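Stop testing grippers on tidy bins

Every gripper brochure I have been sent shows the same thing: a clean tray, a row of boxes with gaps between them, and a success rate in large type. I have spent fifteen years buying and fitting picking arms, and I no longer read that number. I would like the people who sell grippers to stop printing it.

In February we compared two grippers at Brerum, one from Groen and one from Hondent. On cartons there was nothing between them. Then Tineke Michiels emptied a shopping bag into the bin and we started again. Over 226 attempts the Groen fingers dropped or missed 57, and the Hondent suction head did far worse, mostly on anything with holes or bristles. A bath pouf has no flat side. Suction pulls air straight through it. Fingers close on the mesh and come up with a few threads, or with the whole thing, depending on where they land.

Brushes caused a different sort of trouble. The handle is the easy part to hold, but the camera software kept choosing the head, which is wider. Foil was bad for the camera as well, as the depth reading broke up on the folds. Neither fault belongs to the gripper, and yet both end up in its score. That is my second complaint. A gripper, an arm and a camera are bought separately and judged as one, and when a pick fails each supplier points at the other two.

Edivaldo Sales, who ran the Edurix trials before ours, thinks I am too hard on the clean tests. His view is that you need an easy case first, or you can't tell a bad grasp from a loose bolt. I agree with him up to a point. Run the easy case for 35 minutes, check the bolts, and then move on.

I would also look harder at cables. Ours went round the outside of the wrist and spent a lot of time nearer the goods than I liked. No brochure mentions it. Ask to see the arm at the bottom of a deep bin, close to a wall, with something soft underneath, and ask how many picks were thrown out before the score was worked out.
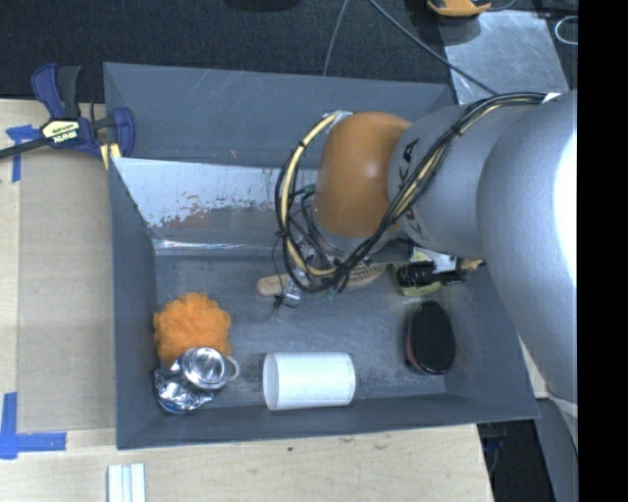
A KUKA arm working in a bin of mixed household items, with brushes, a bath pouf and a small metal cup.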